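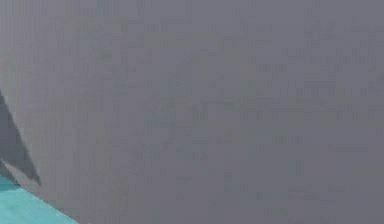

Cutting a short story to a fixed length is easier when the cuts are made in a set order. The method below is for a finished draft that runs over a magazine's or competition's limit by a fifth or less. It deals with the wording of the story and leaves the plot alone until the end. Most of the excess in a first draft is description, and most of that is repeated description. A flat grey surface with a faint bluish cast and some slight mottling can be given to the reader in one clause, yet drafts often spend three sentences on it and return to it a page later. Passages of that sort are dealt with first.

The worked figures come from "The Gastley Road", a story by Bernice Kwofie, which stood at 2311 words when the cutting began. The limit was 2000.

Before you start

Save a copy of the draft under a new name and do not open the old one again until the work is done. Print the new copy double-spaced, or set it in a typeface you do not normally use. Note the word count at the top of the first page. Check whether the limit includes the title and any epigraph. Rules differ on this, and the guidelines usually say.

Step 1. Mark the scenes

Draw a line across the page wherever the time or place changes. Write the word count of each scene in the margin. In the Kwofie draft there were five scenes, and the second, in which Vogler waits at Wenville for the carrier, took up nearly a third of the story. A scene that long should hold the main event. This one held a man looking at a timetable.

Step 2. Remove repeated description

Read for nouns only. Each time an object or a room is described, underline it. If the same thing is underlined twice, keep the stronger instance and delete the other. Where both have something worth keeping, move the better phrase from one into the other, but do not join them with "and".

Leave alone any object that a character later handles, breaks, sells or lies about.
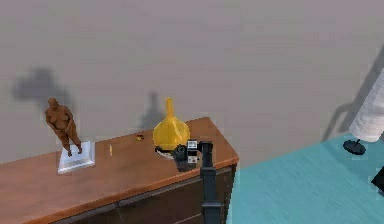 The same test applies to weather. One mention per scene is normally enough, and a scene set indoors may need none. Rain that starts in the first scene can be assumed to continue until the text says otherwise.

Step 3. Shorten the approach to each scene

Look at the first two sentences after every line you drew in Step 1. Cover them with a strip of paper and read on from the third. If the reader can tell who is present and where they are, delete what is covered. Repeat with the last two sentences of the scene. Endings tend to restate what the dialogue has already done.

Step 4. Check the speech

Delete greetings, farewells and the use of names in direct address, except where a name is needed to show who is speaking. "Said" may be dropped in an exchange between two people once the order is settled, but restore it after any paragraph of action. Do not replace it with a longer verb.

Step 5. Recount

If the draft is still over the limit, the remaining excess is structural and should come out as one piece. Look for a minor character whose work can be given to someone else. In the example this was Jasside, the landlord, who had one line. The line went to the carrier, and the whole of his entrance came out.

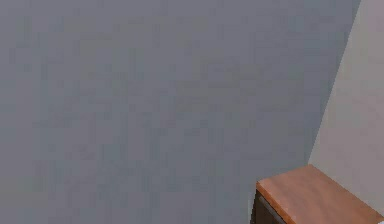
A room corner: blue-grey wall to the left, paler grey to the right.

Step 6. Read aloud

Read the cut version aloud at an even pace, without the old draft to hand. Mark any place where you stumble - it is usually a join. Mend joins with a full stop before trying a conjunction. Check that every "he", "she" and "it" still refers to the right noun, as the noun may have gone in Step 2.

Note on tense

Cuts near a flashback can remove the only "had" that marked it. Put one back in the opening sentence of the flashback and leave the rest in the simple past.

Text by Eckhard Engelhardt. Last revised October 25, 2024.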